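Chapter 6
Friction, and Why Your Socks Betray You

I grew up in Ulenel, in a house with a long polished hallway, and I learnt most of what I know about friction by running down it in socks (and, once, straight into the linen cupboard). Bare feet stopped me dead. Socks took me the whole way! Same kid, same floor, very different ride.

Friction is the force that shows up when two surfaces in contact slide, or try to slide, past each other. It always acts along the surface. Push a crate weighing 142 newtons across a level floor and friction pushes back the other way. Tip the floor up, though, and gravity starts helping you – tip it far enough and the crate goes on its own.

That tipping angle is what we're after in this chapter. We'll begin with a ramp at a gentle 20 degrees, work out which way each force points, and then get a bit braver with playground slides, grain chutes and my old driveway. Grab a ruler, a coin and a hardcover book before you read on, and keep them beside you for Activity 6.1.

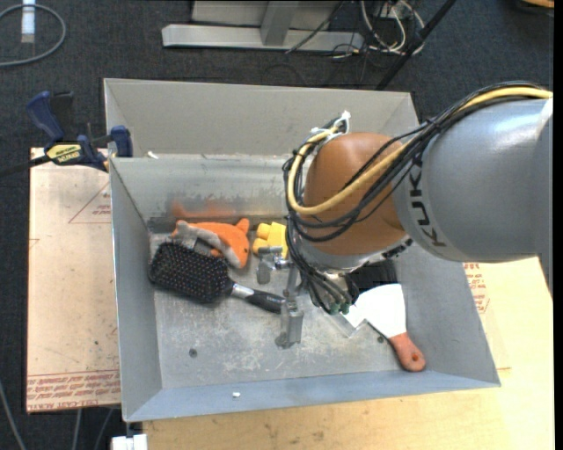
Figure 6.1 Sloping walls in a sheet-metal bin.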